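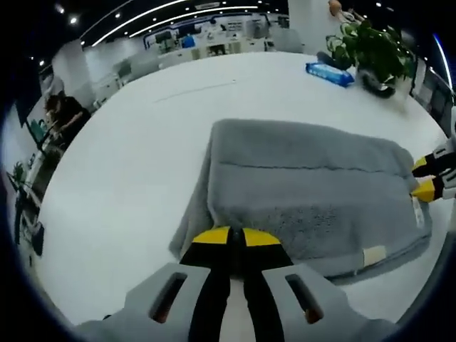 A folded gray towel on a white table.

Tiltside Mine Subsidence: Frequently Asked Questions

Last updated October 27, 2019

This page answers the questions residents ask most often about ground movement over the old Ladefoged salt workings. It covers homes, roads, insurance, wells and the monitoring program. It does not replace advice given to you in person by an inspector who has looked at your property.

What is happening at Tiltside?

The ground over the eastern part of the Ladefoged workings has been settling since March. The movement is slow and most of it is on open land belonging to the mine. A smaller part of the affected area runs under the Tiltside neighborhood, between the rail spur and the creek.

Salt was mined here by the room-and-pillar method. Miners took out salt in large rooms and left pillars standing to hold up the roof. Water has entered some of the oldest rooms and is dissolving salt from the pillars. When a pillar gets thinner the rock above it sags, and some of that sag reaches the surface.

How deep are the workings?

The upper level is 260 feet below the surface at its shallowest point, which is under the mine's own land near the old headframe. The workings get deeper toward the creek.

Is this a sinkhole?

No sinkhole has opened in the neighborhood. What has been measured so far is subsidence, meaning a broad, gradual lowering of the ground. A sinkhole is a sudden collapse that leaves an open hole. Subsidence can continue for years without one forming, but the risk is higher over flooded salt than over dry salt, and that is why parts of the mine's land have been fenced.

Which streets are in the monitoring area?

The monitoring area is shown on the map at the county annex and at the Tiltside branch library. It is divided into two zones.

Zone 1 is closest to the flooded rooms. Building permits for new foundations are on hold in Zone 1, and every house there is offered an inspection.

Zone 2 is the buffer around it. Permits are still being issued in Zone 2, but the application has to include a soils report.

If your street is split between zones, go by the parcel map and not by the street name. The annex counter can look up a parcel while you wait.

Do I have to leave my home?

No. There is no evacuation order for any address in Tiltside. If that changes, you will be told by phone, by text message and by someone coming to your door. Please make sure the county has your current number. Landlords are asked to pass on numbers for their tenants.

What signs should I look for?

Call the ground movement line if you notice any of these:

New cracks in a foundation, basement floor or brick wall, especially cracks that are wider at one end
Doors or windows that used to close and now stick or will not latch
A gap opening between a porch, chimney or driveway and the house
Fence posts or trees that have started to lean
A dip in the lawn that holds water after rain
Cloudy or salty water from a well

One sticking door in humid weather is usually just a sticking door. Several of these together, or any one of them getting worse over a few weeks, should be reported.

What should I do if a hole opens?

Get people and pets away from it and call 911. Do not go back for a vehicle or belongings. Do not try to fill the hole or look over the edge, as the ground around the opening may be undercut. If you smell gas, do not use light switches or start a car nearby.

How is the ground being measured?

Sastside Survey, the contractor for the county, uses three methods. There are fixed markers set in the pavement and in the mine's fields, which are surveyed on a regular schedule. There are tiltmeters, small instruments that record changes in slope. There are also 9 boreholes with gauges that track the water level in and above the workings.

The metal caps you may see in the sidewalk are survey markers. Please do not park on them, paint them or pry them up. A marker that has been disturbed has to be reset, and the earlier readings from it can no longer be compared with the new ones.

Where can I see the readings?

A summary is posted at the library and at the annex after each survey round. It shows total movement at every marker and the change since the last round. Readings are given in inches. Borehole levels are on a separate sheet.

Small ups and downs between rounds are normal. Clay soil swells when wet and shrinks when dry, and a marker can rise slightly even where the overall trend is downward.

Who is responsible for the mine now?

The Ladefoged mine stopped producing before the current owner took it over. The site belongs to Jellier Minerals, which holds the surface land and the remaining mineral rights. Jellier pays for pumping and for the work inside the fence. The county pays for monitoring in the neighborhood and has asked the state to decide how that cost should be shared. No decision has been issued.

Why not just pump the water out?

Pumping is going on, but it has limits. Water that has already been in contact with salt is full of salt and does very little further damage. Fresh water coming in is what dissolves the pillars. If the brine is pumped out too fast, fresh water can be drawn in behind it, and the rock also loses some of the support the brine was giving it.

The present plan is to hold the brine at a steady level while the inflow is located and sealed with grout. Filling the rooms with sand or mine waste is being studied as a longer-term measure.

Will my homeowner's insurance cover damage?

Many standard policies exclude earth movement, and mine subsidence often falls under that exclusion. Some insurers sell separate mine subsidence coverage. Read the exclusions section of your policy and ask your agent in writing whether subsidence from underground mining is covered. Keep the answer.

If you do make a claim, your insurer will want to know when the damage first appeared. Dated photographs are useful for this. Put a ruler or a coin next to the crack and take the picture from the same spot every time.

How do I ask for an inspection?

Call the ground movement line or fill out the form at the annex. Inspections are free in both zones. Zone 1 addresses are scheduled first. Most visits take 90 minutes and cover the foundation, the basement or crawl space, the exterior walls and the yard. An adult needs to be home.

Before the visit, please clear a path along the inside of the basement walls if you can. The inspector will not move furniture or take down paneling. Keep dogs in another room or on a leash.

You will get a written report in the mail. It is sent to the owner of record, so tenants who want a copy should ask for one at the time of the visit.

Will the inspection report affect the value of my home?

The report is not posted publicly by address. State law may still require you to disclose known damage when you sell. A real estate attorney can tell you what applies to your sale.

My water comes from a well. Is it safe?

Wells in both zones can be tested at no charge for chloride and sodium. Pick up a bottle at the annex and follow the instructions on the label. Anyone on a low-sodium diet should have the well tested before relying on it for drinking water, even if it tastes normal. Homes on the municipal supply draw from the reservoir, and that water does not pass near the mine.

Are the gas lines being checked?

Yes. The gas utility has added leak surveys on the streets in Zone 1 and has put flexible connections on the service lines most exposed to movement. If you smell gas, leave the house first and call from outside.

Why is Spur Road closed?

The closed section crosses the edge of the fenced area. The pavement has settled unevenly and the culvert under it has separated at a joint. The road will stay closed to all traffic, including bicycles and foot traffic, until the culvert is replaced. Local access is by the creek bridge. School buses are using the creek bridge as well, so pickup times on that side may run late.

Can I walk on the mine land?

No. The trail along the old tramway is closed inside the fence — this includes the pond. The part of the trail outside the fence, from the bridge to the ball field, is open.

How long will this go on?

There is no firm date. The grouting program has to be finished first, and the ground may keep settling for some time after the inflow stops. The monitoring contract can be extended if it is needed.

How can I get updates?

Sign up for text messages at the annex counter or by calling the ground movement line. Printed copies of this page are available at the library. Questions that are not answered here can be left at either place, and the page will be updated as answers come in.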